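### 4.2 Residue from flexible tubing

The six test loops were identical except for the tubing. Three were built with Jandik soft PVC and three with Skoltus rubber hose, cut to the same length and fitted with the same barbs and clamps. Each loop held 383 mL of premixed clear coolant and was driven by a Stasiv pump at a fixed speed. The radiator and cold plate came from a single production batch and were flushed before filling as described in Section 3.1.

Total running time was 3,634 hours. The loops were stopped only for sampling, and the volume drawn off was replaced with coolant from the same container. We did not correct the readings for this replacement. The correction would be small next to the spread between loops, and it would apply to both groups in the same way.

Haze appeared first in the PVC loops. It was faint in the reservoir and easier to see where the coolant stood still, mainly in the dead leg below the fill port. A soft white film formed later on the fins of the cold plates. It wiped off with a dry cloth and left the metal bright underneath, which suggests a deposit from the tubing and not corrosion of the plate. The rubber hose loops stayed clear, though one of them left a slight dark ring at the waterline of the reservoir.

**Figure 4.** Vanity sink with two-handle faucet; arm and gripper over the basin. 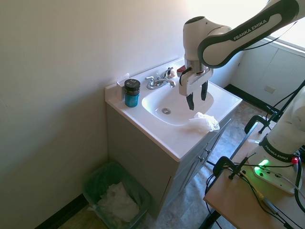

Xóchitl Valdovinos objected, on reading a draft of this section, that a film that wipes off proves little about where it came from, and that spent inhibitor can leave a deposit that looks much the same. She asked for a loop with no flexible tubing at all. We agree that this was missing from the original plan. A rigid loop was added in May, with the same pump and the same fill, and its results are given in Section 4.4. It had run for a shorter time than the others when this paper was written, so the comparison is limited.

The effect of the film on cooling was modest. With the heater block at a steady 100 W, the PVC loops ran slightly warmer at the end of the test than at the start, while the rubber hose loops showed no change we could separate from drift in the room temperature. Flow fell a little in all of the loops. Part of this was wear in the pumps - two of them had become noisy - and we could not divide the loss between the pump and the plate with the meters we had.

Tubing stiffness also changed. The PVC samples were harder to bend after the test and had to be cut off the barbs, where at the start they could be worked loose by hand.

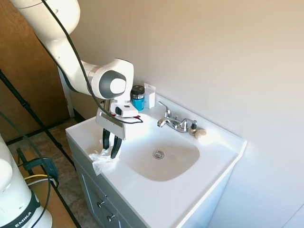 The hardening was greatest near the outlet of the heater block and least at the return to the reservoir. This matches the earlier observations of Barajas and Trujillo on longer loops, and it is what one would expect if plasticizer leaves the wall faster at higher temperature. It also means that a piece of tubing taken from the cool side of a loop is a poor guide to the condition of the rest. We recommend sampling at the block outlet. Where that cannot be done without draining the loop, a short test piece can be fitted there with quick-release couplings during the first assembly.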